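4.2 Trying the two finger sets on the hand-held tool

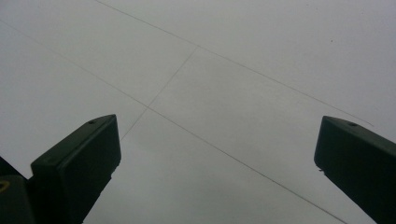

Figure 3. View from the tool camera with the dark green fingers wide open over the pale, lined surface.

I'll admit I went into this part with a favorite. Deisy Chambi had cut a short, blocky finger for the Jincombe tool, and I liked it from the first afternoon (Gaspard still prefers the long Prekcombe pair, and we've stopped arguing about it over lunch). So we ran both, same camera, same mount, same people holding the handle, and logged 804 grasps that we could use out of 1,000 tries. Most of the ones we threw out were my own fault, for starting to close before the recorder was going!

What I really wanted to know was how much of the workspace each set hides from the camera. With the blocky pair fully open, both tips stay in view and there's still a big clear patch between them, enough to follow the thin lines on the surface right down through the gap. Keith Sowerby used lines like those to check our tilt estimate, and he was happy with them except where they get faint. The dark color helped too, as the tips stand out so strongly against a pale background that our simple threshold found them in nearly every session.

The long pair did better on deep bins, I have to give Gaspard that. It also flexed by 2 mm when we squeezed hard, and we had to redo the calibration after 70 grasps or so. We come back to the flexing in Section 5.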